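Prenatar compares finger pads for hand-held grippers in Rindale homes

RINDALE, December. Prenatar has finished the first half of a comparison between two sets of finger pads for its hand-held grippers, the company said. The tests use clothing and household fabric, handled in ordinary rooms by people working with a gripper in each hand.

The company had done its earlier fabric work on a bench at its Clornbridge shop. Karla Camacho, who runs the trials, said the bench gave clean numbers that did not hold up once the same pads went out to customers.

"On the bench we clamped a flat sample and pulled," Camacho said. "A pair of pants on a bed or a table has a waistband, seams, a pocket. The pad has to close on whatever is there."
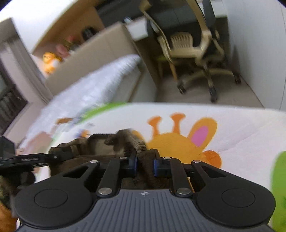

A fold of brown fabric between the blue finger pads of a hand-held gripper.

The plan calls for 2,088 grasps, split evenly between the current pad and a softer one known inside the company as Ventura. So far 1,467 have been logged. Each grasp is scored on whether the cloth is picked up on the first close, whether it slips during a lift, and whether a second layer comes along with it.

Both pads fit the same fingers and are held by the same hardware, so a set can be changed between runs. The linkage and the cameras stay as they are. Camacho said that was a decision made early, after a previous comparison changed the pads and the camera mount together and left the team unable to say which one had mattered.

Operators work through a fixed list of fabrics, starting with thin cotton and ending with heavy knits. Ribbed cloth has been the hardest to score. When the jaws close across the ribs, both pads do well. When they close along the ribs, the stiffer pad lets go more often, and the operator usually has to open wide and come in again from a different angle.
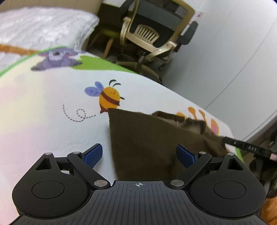
Two-handed work has brought up a separate question about finger width. With one gripper keeping hold of an end and the other moving along the cloth, a narrow finger gets under an edge more easily but leaves less surface to hold with. Prenatar has not decided whether to offer more than one width. Camacho said she would like to see the pad results first.

Wear is being tracked as well. Pads are taken off and photographed after every 100 grasps, then put back on the same finger. The Ventura pads are showing some rounding at the front corners. The company has not yet said how many grasps it expects from a set.

The remaining runs will be done by a group of 5 operators, with the fabric list in reverse order to check whether tired hands have affected the scores for the heavier cloth. Video from the runs is reviewed in Clornbridge by staff who are not told which pad was fitted.

Prenatar said it will publish the full table of results when the last runs are scored, including the grasps that failed. The current pad stays on sale in the meantime, and owners do not need to make any changes.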